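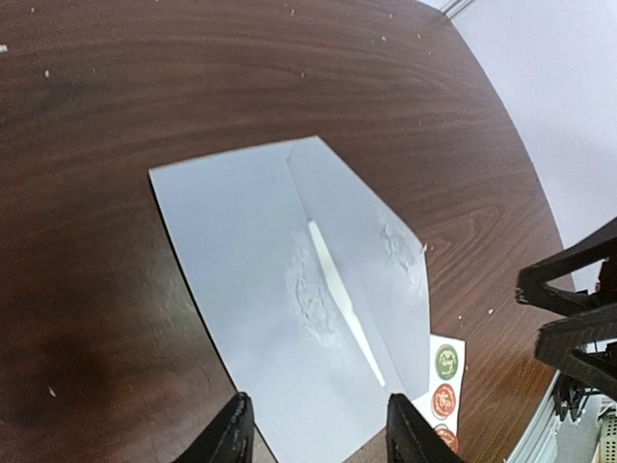
Monday, late start, compressor was down till 10

Finish tests, walnut oil blend vs. the Pokska hardwax. Third coat on the Pokska boards went on before lunch. Went on thin, wiped back after 15 min like the can says. Still grabbing at the rag on board 2, so either I left it too long or the shop is too warm. Elaine says too warm. Moved the heater to the far wall.

Oil blend: four coats now. Color is nice, deeper than I wanted for the Moodley job but Kgomotso likes it and she's the one who has to show it to them. Smell is still strong. Not sending anything out smelling like that, give it the week.

Sanding. Stopped at 220 on everything except board 4, which went to 400 by mistake (mine, grabbed the wrong disc). Board 4 took almost no oil. Useful I guess. Do not go past 220 before the first coat, writing it here so I stop doing it.

Water ring test: wet glass, left on overnight, all boards. Pokska 1 and 3 clean. Pokska 2 faint ring, came out with a rub. Oil blend both marked, one of them badly. Coffee is next, then the vinegar. Tavion wants to try red wine as well, fine, he's buying.

Discs: down to around 50 of the 180s. Neema ordering from Bramow, they want a week. Check wether the new ones fit the old pad, last lot had the holes in the wrong place and the dust went everywhere.

Rags!! Found two oily ones balled up in the open bin again. Flat on the line outside or in the water can, no exceptions. Bongani is putting a sign up.

Edge profile for Moodley still not settled. They said "soft" on the phone. Soft could be an eighth or it could be a half. Cut both on scrap, finish both, let them hold it. Need the bearing bit back from Elaine first.

Tomorrow: buff 1 and 3, scuff 2 and recoat, coffee on at 9 and off at teh end of the day. Call Moodley about delivery, loading dock or front door, still waiting to hear.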